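Talks > Food at Home > Speaker notes

The Dumpling Night Problem: feeding people at home without losing the will to cook
Speaker notes, 2019-11-29

OPENING (wait for the coffee line to settle)

Good evening. I'm going to talk about pierogi, and why I now make them with guests in the room and wine already poured. If you came for the sourdough session, it's across the hall, and it's been proving since this morning.

Quick show of hands: who has ever invited people for dinner at seven and served it at ten? Keep them up. Lovely. You're my people.

My first dumpling night had a guest list of 12 and a recipe that said "serves 4 generously". I multiplied by three and felt very clever. Multiplying the flour is easy. Multiplying the number of hands you own is where the arithmetic goes soft.

PART ONE: THE DOUGH

Flour, warm water, sour cream, an egg, salt. I have tried the versions with butter, with oil and with mashed potato in the dough. They all work, and each one has a grandmother somewhere who will fight you over it.

Rest it under a bowl for half an hour. Use the half hour to clean the counter you thought was clean.

Roll thinner than feels polite. Thick dough swells in the pot and you end up eating a small mitten.

(Pause. If the mitten line dies, go straight to fillings.)

PART TWO: FILLINGS

Potato and old cheddar first, always. It forgives everything. Let the potato go completely cold before you fill, or the dough turns to glue and so does the evening.

Sauerkraut and mushroom second. Squeeze the sauerkraut. Squeeze it again. You will think it's dry and you will be wrong.

Blueberry for dessert, if the guests have behaved. A spoonful of cornstarch in with the berries, and don't be greedy about how much you put in each one.

I made one batch with leftover butter chicken. We don't need to dwell on that, but someone always asks, and the answer is that the colour was alarming and there were none left.

PART THREE: THE PINCH

Slow down through this part. Fold to a half moon, press the air out from the filling side, then pinch along the edge from one corner to the other. Firm, even, no flour on the inside of the seam. A fork crimp looks neat and leaks. 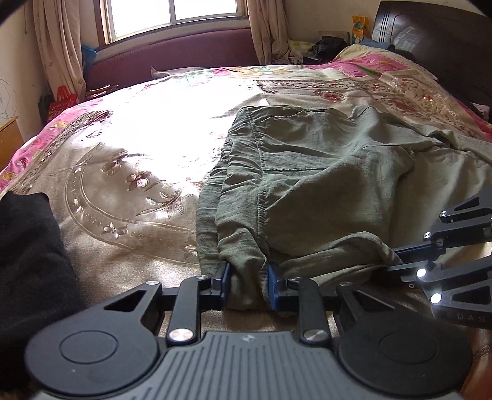
Slide 9: a good tight pinch.

Test one before you commit. Drop it in simmering water, wait till it floats, give it another minute. If it opens, your seams are floury or your filling is wet, and you've lost one dumpling instead of the lot.

PART FOUR: MAKING THE GUESTS DO IT

Over to the money part of the evening. Everyone gets a station. The confident ones roll. The talkers fill, since filling can be done while looking at somebody else. The perfectionists seal, and must be gently moved along after their first hour-long dumpling.

Put out snacks. Pickles, rye bread, a bit of sausage. Hungry people seal badly and eat raw cheddar filling with a spoon.

Lay the finished ones on floured trays, not touching. If they touch, they marry. A tea towel on top keeps them from drying out.

Boil, drain, then fry in butter with onions you started far earlier than seemed reasonable. Sour cream on the table in its tub. A nice dish for it is one more thing to wash.

WRAP-UP

Freeze the extras on the tray first, then bag them. Cook from frozen, straight into the pot. December is when you'll be glad of them, some dark evening when the chesterfield has got hold of you and the fridge holds mustard.

Recipe sheets are by the door. Take one for potato and one for sauerkraut. The butter chicken is not written down.

Questions, then please help stack the chairs.

Related talks
Soup for a Crowd, and Other Threats
The Freezer Is Not a Museum
Butter Tarts: Runny or Wrong
One Pan, Two Teenagers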